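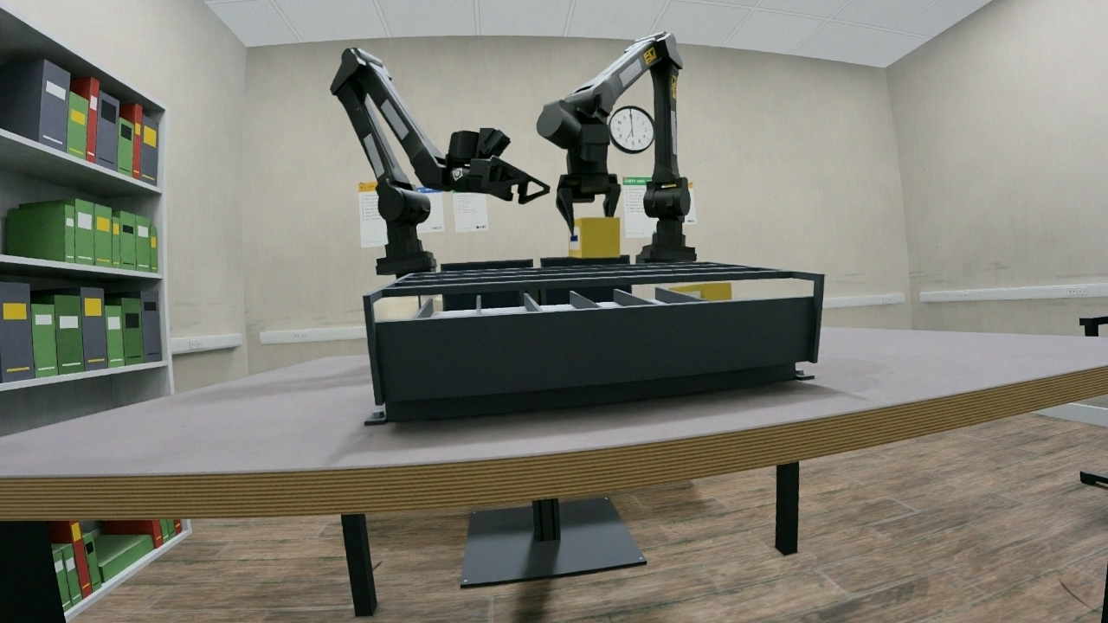 Jobs & Taking Part | Community Noticeboard

Posted April, by Milagros Robles

6 min read

Readers wanted for the Pulby letters - paid, part time, start as soon as you can

Right, quick one as the last advert went out with the wrong email on it and half of you wrote to a dead inbox. Sorry. If you applied before and heard nothing, please send it again.

We need people who can read old handwriting. Or who think they could learn. That's the main thing.

What it is

The Pulby letters are 986 letters, postcards and scraps, most of them written to or from one family who ran a seed and bulb business on the edge of the fens. They came to us in biscuit tins. Earliest is 1871, last one is just after the first war. Orders for tulips, complaints about tulips, a very long row about a wall, births, a drowned horse, recipes, a lot of weather. Some are in Polish, from the Śliwiński side of the family, and those are being done separately (see further down).

We have typed up 487 so far. The money runs to next spring and we want the rest finished by then, checked, and put online free for anyone to search. Two of our regular readers have moved on to other things, hence this.

What you'd be doing

Reading scans on your own computer at home and typing out what they say. Exactly what they say, spelling mistakes and all. You don't correct "recieved" if the man wrote "recieved", and he did, every time. Names, places and plant names get marked up in a simple way - we'll show you, takes ten minutes to pick up.

Each letter gets read by two people who don't see each other's version. Then Telmo Escobar compares them and decides. He is fair but he will send things back. Please don't take it personally, he sends mine back.

Most letters are two to four sides. Some are crossed, meaning the writer filled the page then turned it sideways and wrote over the top to save paper. These are slow. You get more for them.

Hours and pay

Paid by the piece, not by the hour. Standard letter £9, crossed letter £16, postcards £3. A steady reader gets through a standard one in 45 minutes once they know the hands, slower to begin with, so we pay a flat £60 on top for your first fortnight to make up for it.

No minimum per week but we would like you to manage at least four letters or it gets hard to plan. Do them at midnight if you like. Paid monthly, straight to your bank, you're self-employed so tax is your own business.

There is one get-together a month on a Saturday, 10.30 till about one, where we put the awful bits up on the wall and argue over them. Not compulsory, lunch provided. Travel paid up to £15. You can join by video but the sound is bad and you'll miss the good arguments.

Who we're after

- you can sit with a page and not get cross
- you type reasonably well
- you're happy to put [unclear] when it's unclear. Guessing is the one thing that does real damage
- decent internet, a screen bigger than a phone
- over 18, living in the UK for pay reasons

Don't need a degree. Don't need to have worked in an archive. Our best reader so far was a retired dispenser who'd spent thirty years on doctors' prescriptions. Knowing a bit about gardening helps more than you'd think, as there are around 800 plant names in the card index already and plenty are no longer in use. Same goes for old money and old weights.

If you read Polish as well, say so at the top of your application. Encarnación Villanueva is running that part and has 60-odd letters waiting with only herself and one other to do them. Nineteenth century Polish handwriting is its own thing, she knows that, she'll go through it with you. Paid at £20 a letter, with a rough English version to go with it.

Also wanted - talkers

Separate from the above and open to anyone. Did your family work on the bulb fields, or in the packing sheds, or on the carts to the station? Gillespie Rutherford is recording people's memories to go alongside the letters. An hour or so, at your house or ours, tea either way. We would specially like to hear from anyone with a link to the Boltum Lane sheds, which come up in the letters constantly and which we can't find a single photo of. If you have one in a drawer PLEASE shout.

There's a £25 voucher for each talk as a thank you. You get a copy of the recording and you can ask us to take out anything you'd rather not have in. Nothing goes online until you've heard it and signed.

How to apply (readers)

No CV. Instead:

1. Email letters@pulbyletters.example with "Reader" in the subject line.
2. Tell us in a paragraph or two who you are and roughly how many letters a week you could do.
3. We send you a test page. It's one side, to a Mr Dasotby, about a late delivery of crocuses, and the ink has gone at the bottom. Do what you can with it and send it back within a week.

The test page is not pass or fail exactly. We look at how you deal with the bit you can't read. We pay £9 for it whatever happens.

After that a phone chat with me or Demetrio Figueroa, fifteen minutes, mostly so you can ask things. References only if we take you on.

Talkers just ring or email, same adress, put "Memories" in the subject. If you don't do email get somebody to do it for you or leave a note at the library desk with your phone number on it and Gillespie will ring you back. He's in there most afternoons after two.

When

We're looking at test pages as they come in, no closing date as such, but we want four new readers and once we've got four that's it. Polish stays open till Encarnación says stop. Talks carry on through the summer.

Training is one evening, online, 7pm, and you get a printed sheet of the alphabets for the six main writers posted to you. Keep it by the screen. Aunt Hester's capital T looks like an F, and her capital F looks like nothing on earth.

Few things people asked last time

Can I do it with my mum / husband / friend? Yes but one of you applies and one of you gets paid, sort it out between you. Both names can go on the credits page.

Can I choose which letters? Not at first. After twenty or so you can ask to stick with one writer, and most do.

Do I see the real ones? At the Saturdays yes, clean hands, no pens. They don't leave the building.

Is there any software that does this by itself? We tried one on the early batch. It did alright on the printed letterheads and not much else, and fixing it took longer than typing from scratch.

My eyesight isn't great? Scans zoom in a long way and we can send you a higher contrast version. Say in your email and we'll set it up before the test page goes out.

Will there be more work after this lot? Don't know yet. There's a fourth tin, account books mainly, not part of this funding. Demetrio is writing the bid for it now.

Anything else, ask me. I'm slow on Mondays, quick the rest of the week.

Milagros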